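Kategorie: Technik & Proberaum > Störungen und Lösungen
Drucken | Per E-Mail weiterleiten
August, von Jairo Cáceres

Brummen und Aussetzer bei den Albumaufnahmen von Dindisia

Status: gelöst (mit einer offenen Kleinigkeit, siehe ganz unten)
Gemeldet von: Shayne Rakena, Bass und zweite Stimme
Bearbeitet von: Jairo

Liebe Leute, ich schreibe das etwas ausführlicher auf, als es für ein Ticket wohl nötig wäre, aber wir hatten im Frühjahr schon mal etwas Ähnliches und damals hat keiner mitgeschrieben (ich auch nicht, ich weiß). Wer nur die Lösung sucht, springt bitte zu Schritt 4 und 5. Alle anderen holen sich einen Kaffee.

Meldung von Shayne

"Hallo Jairo, wir sitzen seit dem Nachmittag an den Bassspuren für 'Finent' und es brummt. Erst ganz leise, ich dachte noch, das ist der Verstärker, aber über das Interface direkt ist es genauso da. Dazu kommt alle paar Minuten ein Knacks, und danach fehlt ein winziges Stück von der Aufnahme. Beim Abhören merkt man es kaum, im Mix mit dem Schlagzeug dann aber sofort, weil der Bass auf einmal zu früh kommt. Ich habe schon drei richtig gute Takes verloren und meine Laune ist entsprechend. Kannst du mal schauen? Danke dir!"

Was an dem Abend angeschlossen war

Das Interface aus Raum 2 mit 8 Eingängen, davon zwei belegt (Bass direkt und Mikrofon vor der Box). Der Aufnahmerechner, am Netzteil. Die DI-Box von Stubbs, die wir alle so mögen. Shaynes Pedalboard mit dem neuen Fusance-Kompressor, dazu sein altes Sammelnetzteil. Die Session lief mit 48 kHz und einem Puffer von 64 Samples, und im Projekt lagen zu dem Zeitpunkt 537 Clips. Letzteres klingt viel, aber die Band nimmt gern jede Strophe in mehreren Anläufen auf und löscht nie etwas, und ich werde ihnen das auch nicht mehr abgewöhnen.

Schritt 1: Kabel

Ja, langweilig, trotzdem immer zuerst. Alle Klinkenkabel zwischen Bass, Board und DI-Box der Reihe nach gegen Kabel aus der Kiste mit dem grünen Klebeband getauscht. Ein Patchkabel hatte tatsächlich einen Wackelkontakt und ist jetzt im Müll. Am Brummen hat das nichts geändert, am Knacksen auch nicht. Immerhin ein schlechtes Kabel weniger im Haus!

Schritt 2: Ground Lift an der DI-Box

Schalter umgelegt, Brummen deutlich leiser, aber noch da. Das war für mich der erste richtige Hinweis auf eine Masseschleife. Ich habe dann den Rechner vom Netzteil genommen und auf Akku laufen lassen, und siehe da, noch mal ein Stück leiser. Übrig blieb ein tiefes 50-Hz-Brummen, das man bei den leisen Stellen in der Bridge hören konnte und sonst eher nicht. Shayne konnte es natürlich überall hören. Bassisten!

Schritt 3: Pedalboard aus der Kette

Bass direkt in die DI-Box, das Board komplett raus: Ruhe. Board wieder rein: Brummen. Dann habe ich die Pedale einzeln abgezogen und wieder angeschlossen, und beim Fusance war die Sache klar. Der Kompressor selbst ist in Ordnung, mit Batterie läuft er still. Er hing aber zusammen mit dem Stimmgerät und dem Chorus an einem Strang des Sammelnetzteils, und die Ausgänge dort sind nicht voneinander getrennt.

Wer beim Aufnehmen mitschreibt: bitte Songtitel, Take und Uhrzeit, und bitte nicht auf die Rückseite der Setlist vom letzten Konzert.
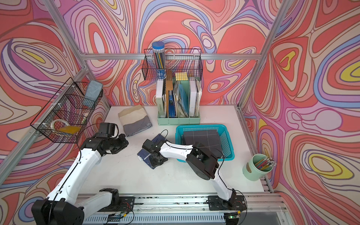 Schritt 4: Strom neu verteilt

Der Kompressor bekommt jetzt ein eigenes Netzteil. Ich habe dafür das aus der Schublade unter dem Mischpult genommen, 9 Volt, Minus innen, bitte vor dem Einstecken noch mal auf die Polung gucken. Interface, Rechner und Basstopp hängen außerdem alle an derselben Steckdosenleiste; vorher kam der Strom für den Verstärker von der anderen Wandseite. Danach war das Brummen weg, auch mit dem Rechner am Netzteil. Den Ground Lift habe ich trotzdem aktiviert gelassen.

Schritt 5: Die Aussetzer

Damit hatte das Brummen nichts zu tun, auch wenn beides am selben Abend aufgefallen ist. Der Puffer war mit 64 Samples zu klein für ein Projekt dieser Größe, zumal auf der Summe noch der Hall und zwei Plugins aus dem Rohmix liefen. Puffer auf 256 gestellt, Summenplugins während der Aufnahme aus, WLAN am Rechner aus. Danach haben wir "Finent" 7 Mal am Stück durchlaufen lassen und keinen einzigen Knacks mehr gehabt.

Shayne hatte Sorge, dass er die höhere Latenz beim Spielen merkt. Er hört sich jetzt über das direkte Monitoring vom Interface, da spielt der Puffer keine Rolle.

Antwort von Shayne, 22:40 Uhr

"Du bist ein Schatz. Der zweite Durchlauf war gleich der, den wir behalten. Die Bridge klingt endlich so leer, wie sie soll. Ich kaufe mir ein vernünftiges Netzteil fürs Board, versprochen, und das aus der Schublade kommt zurück, sobald wir mit den Bassspuren fertig sind."

Noch offen

Eingang 2 am Interface kratzt, wenn man am Gainregler dreht. In den Aufnahmen ist davon nichts zu hören, solange man während des Takes die Finger davon lässt. Ich besorge Kontaktspray und schaue es mir an, sobald der Raum mal einen Abend frei ist. Bis dahin nehmt für den Gesang bitte Eingang 3.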